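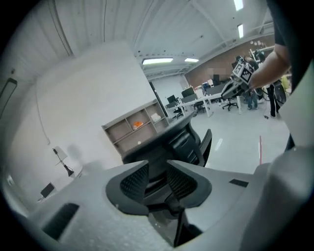 Nazarenko

Hi! I started Clandasura after years of writing robot software for other people, and we're still a small shop. There are 11 of us now, in one big room with a brick wall at the far end and long white desks for anybody who needs a monitor (or two).

What we make is software. Plelen is our planner: it takes a goal, a pile of joint limits and whatever the cameras believe is going on, and comes back with a path. Wuvus is the tooling side, and it's my favourite, I'll admit it. It lines up the data from our hand-held grippers, works out where each one was from the fiducial markers, and lets you scrub through a recording to find the exact moment your pose estimate wandered off. We got the replay check down to 9 minutes this spring and I was unbearable for a week!

Most of our customers are small Canadian labs and manufacturers, the kind with one controls person and a very long list. We do support ourselves, so when you write in you get whoever wrote the code, sometimes me, usually before 5 p.m.

Want a trial licence or a tour of the office? Drop us a line, the kettle's on.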